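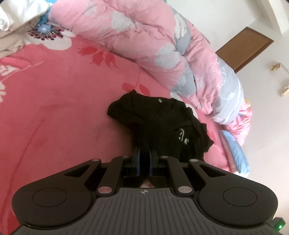
Figure 9.1 Black garment with a small white printed design, on a coral-red and pink blanket.

Chapter 9
Saved Games and Other Promises

9.1 What the player thinks is happening

A player reaches the end of a long level, chooses Save from a menu, watches a small icon spin and switches the machine off. As far as the player is concerned, the afternoon is now safe. Your emulator has been handed a stranger's afternoon and is expected to give it back on request, possibly years later and on a different computer.

By the end of Chapter 8 our teaching emulator, Vander, could run the cartridge game Rimora from the title screen to the closing credits, provided that you played it in one sitting and did not close the window. Vander stood at 2,552 lines of code, not one of which wrote anything to disk. Several readers of the first edition considered this an oversight. It was a teaching decision, although we admit that the two can look alike from a distance.

This chapter deals with two kinds of saving. A battery save is the one the game knows about: the cartridge contains a little memory that keeps its contents when the power goes, and the game writes to it. A save state is the one the game knows nothing about: the emulator stops the whole machine between two instructions, copies everything it can find and puts it all back later. Players use the word "save" for both and complain in the same tone of voice when either goes missing.

9.2 Battery saves

The Clirka console, which Vander imitates, gives each cartridge a window of addresses for save memory. Writing to it looks exactly like writing to ordinary memory. There is no "finished" signal, no closing of a file and no courtesy of any kind. The game simply stores one byte after another until it has had enough.

Rimora stores 374 bytes. The first 58 are a header in the Figueiredo layout, which holds the player's name, a version number and a checksum, and the rest is the state of the game. When the title screen appears, the game adds up the bytes and compares the total with the checksum. If they disagree, it erases the lot and offers you a new game, with cheerful music.

Now consider when the emulator should copy that memory to a real file. The obvious answer is "whenever it changes", and almost everyone writes this version first. It means opening, writing and closing a file for every byte, and the game will stutter visibly each time the player saves. The next obvious answer is "when the window closes", and this works beautifully until the first crash, power cut or impatient younger brother.

Vander takes a middle path. Any write to save memory sets a flag and starts a short timer. Each further write starts the timer again. When it runs out, the whole block goes to a temporary file, and only after that file is complete does it replace the old one. Should the program die halfway through, the player still has the previous save, and will be annoyed but not bereaved.

9.3 Save states

Save states sound harder and are easier to get nearly right, and nearly right is the trouble. You must copy the processor registers, the main memory, the video memory, the sound channels, the timers and the save memory from the last section. You must also copy anything you added for your own convenience in Chapters 3 to 8 and have since forgotten.

A missing item may not show for some time. Leave out one sound timer and the game will reload, look perfect and play a single note until somebody leaves the room. Leave out a pending interrupt and it may freeze on a Wednesday and work on every other occasion you try it.

For this reason we shall test by machine. The test program runs Rimora for 1,000 frames, takes a state, carries on for the same number again and records the final picture. It then reloads the state, repeats the second half with the same button presses and compares. The two pictures must match exactly. "Very similar" is a fail, however much you like the look of it.

9.4 Before you begin

You will need the finished code from Chapter 8 and a copy of the test program. You should be comfortable reading and writing binary files in your chosen language. If the phrase "byte order" brings on a slight chill, reread section 2.6 now, while it is still voluntary.

We begin with the smallest useful piece of work, which is choosing where the save file goes. It takes four lines of code and has started more arguments than the rest of the chapter put together.

We use cookies to remember your reading preferences. Accept all | Manage settings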